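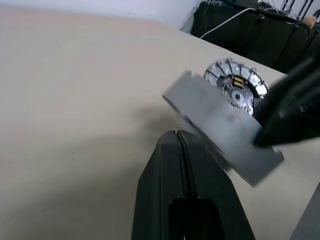

Tabletop with a fine woven or textured surface, white wall behind

Unit 5: Reading a Retrospective Cohort Paper in Thyroid Surgery

Last updated: 2023-04-05
Print this page | E-mail this page

Before you start, have the Collet paper open at the methods section. We'll be going back and forth between it and these notes. It's a lovely paper to learn from, partly because the question is so plain: after removal of the whole thyroid, which patients end up with low calcium, and could we have spotted them sooner?

1. Why calcium drops

The parathyroid glands sit right behind the thyroid, usually four of them, and they're tiny. They share much of their blood supply with the thyroid, so even a gland left in place can be bruised or starved of blood. When they stop making enough parathyroid hormone (PTH), blood calcium falls. Patients may notice tingling around the mouth or in the fingertips, then cramps. PTH disappears from the blood within minutes, while calcium takes a day or two to reach its low point. That gap is what makes this whole area so interesting -- an early PTH test can give a hint of what calcium will do later!

2. Who is in the study

Records were pulled for 3,951 patients at hospitals in the Faso group. Look hard at who was left out. People with kidney failure are excluded, and so are people who had earlier neck surgery. Write down how each exclusion might change the rate of low calcium. Please do this before reading the discussion section, where the authors give their own view.

3. What counts as the outcome

Three definitions turn up in this literature, and they don't agree with each other:

- calcium below the lab's lower limit, with or without symptoms
- symptoms that need treatment
- still needing calcium or vitamin D six months after surgery

The first gives the biggest number by far. The third is usually called permanent, although some patients recover later than that. When two papers report very different rates, check this first. Half the arguments I hear at meetings come down to it.

4. Confounding, with a real puzzle

Patients who had a central neck dissection had more low calcium. Was it the dissection? They also had larger tumors and longer operations, and more of them were treated at one site (Gerkon). Draw the arrows on paper. Which of these would you adjust for, and which lie on the path between the dissection and the outcome? Adjusting for something on the path can hide the very effect you're after, and I love this example because people I respect disagree about parathyroid glands found in the specimen.

5. Missing data

PTH was not measured in everyone. At some sites it was ordered only when the surgeon was worried. Think about what that does to a cutoff worked out from the measured patients alone.

For next time: read the Prornurix protocol, pages 3 to 10, and bring one question about the follow-up schedule.

Niall Rankin

Comments

mjt_enT: The arrows exercise finally made mediators click for me. Is operating time a confounder or a mediator here? I keep changing my mind.

N. Rankin: Great question -- it could be a bit of both, depending on what made the operation long. Bring your drawing!

Priya: Section 3 should be handed out to every resident. Is there a version of the February slides with the definitions table?

dwk: Do we need to read the supplement too, or only the main protocol?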